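Fesero Drawer Task Kit, Classroom Edition
Estard Education
Item no. 1452
Category: Manipulation / Student Projects

Overview
Specifications
What's in the kit
Scoring
Downloads

The Fesero Drawer Task Kit is a set of props and printed rules for student teams working on robot arm manipulation. It covers one class of problem: opening and closing a drawer by its handle, and moving small objects into and out of it. The kit is intended for after-school robotics clubs, introductory college lab sections, and teams preparing for the Inix League tabletop and floor events.

The kit does not include an arm, a gripper or a controller. It works with any parallel two-finger gripper that can close on the drawer handle. Teams using suction tools can run the carton tasks but not the drawer tasks.

Setup

The drawer unit goes directly on the floor or on a table. Choose one surface and keep it for the whole practice block, as the unit slides differently on each. On smooth floors the housing will move with the drawer if the pull is fast or off axis. Teams may fix the housing with removable mounting strips during practice. In league runs the housing is free.

Mark the housing position with tape before the first run. The drawer travels straight out of the housing, and the approach angle of the gripper should be set from the handle, with the fingers closed until the arm is clear of the props. Loose objects go on either side of the unit, inside the reach of the arm. Positions are set by the referee card, or by the instructor if cards are not in use.

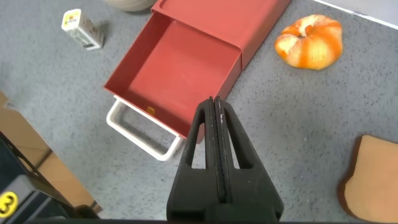 Teams that record demonstrations for training should log the starting state of the drawer (open, closed, partly open) with every episode. Mixed starting states are allowed in the same data set, provided the log is complete. Bastos Recorder files are supported through the import script under Downloads. Files from earlier recorder versions must be converted first.

Task cards

The kit ships with 34 task cards in 2 levels.

Level 1: single action. Open the drawer. Close the drawer. Place one named object in the open drawer. Remove one named object.

Level 2: sequences. Open, place, close. Open, remove, close. Sort two objects, one inside and one left on the floor or table.

Cards name the object and the starting state. They do not name a method. Pushing the drawer shut with closed fingers is legal at both levels. Pushing the housing toward the drawer is not.

Scoring

A run starts when the arm leaves its home position and ends when the team calls stop. Full credit for an open requires that a loose object can be lowered into the drawer without touching the housing. Full credit for a close requires the drawer front to touch the housing. Partial credit is listed on the back of each card. Contact with an object not named on the card is a fault, including contact by a cable.

Cable faults are common with first-year teams. Route the cable along the arm and check it at full extension before scored runs.

Specifications

Format: floor or tabletop
Gripper type: parallel, two-finger
Recommended team size: 2 to 4 students
Task cards: 34
Class sessions in the instructor guide: 18
Power: none required
Arm and gripper: sold separately

What's in the kit

Drawer unit with handle
Loose object set
Task cards, Level 1 and Level 2
Referee cards
Floor tape
Instructor guide, printed

Object sets vary by production run. Replacement sets may differ in shape and color from the original. Teams with trained models should keep the original set for league use.

Downloads

Instructor guide (PDF)
Score sheet (PDF)
Bastos Recorder import script
Rule changes, revised July 19, 2022

Ordering

School purchase orders are accepted. Orders for the fall term should be placed by the end of August. Replacement handles and drawers are listed under Fesero Spare Parts.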